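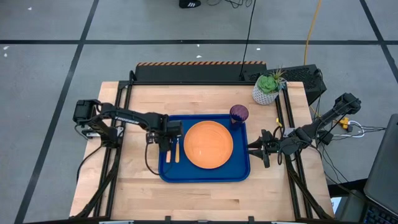
Laying up and carrying trays
Last revised 10/10/21

A tray is loaded from the centre outwards. The plate goes down first, with its middle over the middle of the tray, and everything else is fitted round it. Cutlery lies to the left, handles parallel, close enough to the plate that it cannot roll far. The cup goes in the upper right corner.

A cup should stand with its whole base on the floor of the tray. One that leans on the rim will go over when the tray is lifted – move it in by two fingers' width and check again. Fill to no more than 76 mm in a tall cup. Shallow plates need more care than bowls, as sauce reaches the lip at quite a small tilt.

Trays with a raised rim
A rim holds back small spills and also traps them. Wipe along the inside corner with a cloth folded to a point. Rounded corners clean faster than square ones. Dry upright, not stacked, for at least 11 minutes.

Slipping
Glossy plates slide on smooth trays. Cut a disc of shelf liner 2 cm smaller across than the foot of the plate. Elin Foulkes uses a damp paper napkin, which holds as well but marks some finishes.

Wooden tops
Butcher-block tables should be oiled every February and again in autumn. Apply thinly along the grain, leave overnight, wipe off. Do not set a wet tray down on fresh oil: rings left for over 7 hours usually need sanding.

Plants on the table
Succulents in a pot can stay at a back corner during meals. Water them at the sink and let the pot drain before it goes back. Grit under the pot will scratch – felt pads, or a saucer.

See also: Knife storage; Removing tea stains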